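Jarkitz A5 Spiral Notebook, blank pages

Home / Paper and writing / Notebooks / Spiral

Item no. 900-11
Sold in packs of 2

This is our everyday notebook with wire binding. We have kept it in the shop since the first season, and it is still the one most customers come back for. The pages are plain white without lines, so you can write, draw, make a table or glue in a receipt. The wire lets the notebook open completely and stay open on the table while you work.

Many people ask us which notebook is suitable for a person who writes all day at a counter or a shared table. We usually recommend this one. It takes little place, it does not close by itself, and a page can be turned over to the back when it is full. 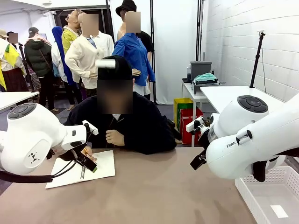 Spiral binding has one advantage which you notice only after some days of use. A glued notebook must be pressed down in the middle, and the hand becomes tired. With the wire you can lean over the page and keep only the writing hand on it, as the person in the dark cap does, with the other hand up near the collar of the jacket. The long table there leaves plenty of room for the open notebook, but it can also be used on a small desk, on a shelf or on your knees – the back cover is stiff enough for this.

Paper
The sheets are smooth but not shiny. Pencil goes on softly and can be rubbed out without leaving a grey shadow, if you use a clean rubber. Ballpoint is no problem. With a fountain pen please try first on the last page, because some inks are seen from the other side. We do not recommend felt markers.

Binding
Wire spiral on the long side. The sheets can be torn out one by one, and small pieces of paper may then remain in the wire. You remove them easily with the point of a pencil. If the wire is bent in your bag, you can press it back with your fingers.

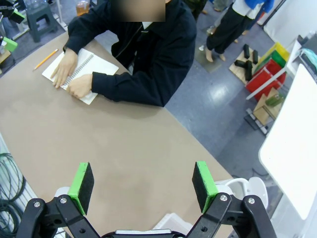
Left-handed customers tell us that the wire disturbs the hand when they write on the right page. Piret Sepp in our shop is left-handed herself, and she turns the notebook around and begins from the back. It works well with blank pages, as there is no top or bottom to think of.

What is in the pack
2 notebooks, same size and same paper
1 paper band with the item number
Pencils and pens are sold separately, see Writing tools.

Care
Keep the notebook dry and away from the radiator. Paper which has become wavy can be laid under heavy books for a night, but it will not be completely flat again.

Delivery and returns
Orders are packed by Janaka Wijesinghe in our Muvcombe store. Unused packs can be sent back if the paper band is not opened. For larger orders to schools or offices, please write to Malou Thorlacius before you order – in December we need a little more time.

You may also need
Mosa pencil, yellow
Mosa rubber, small
Jarkitz spiral notebook, squared pages

Page updated Nov 6, 2018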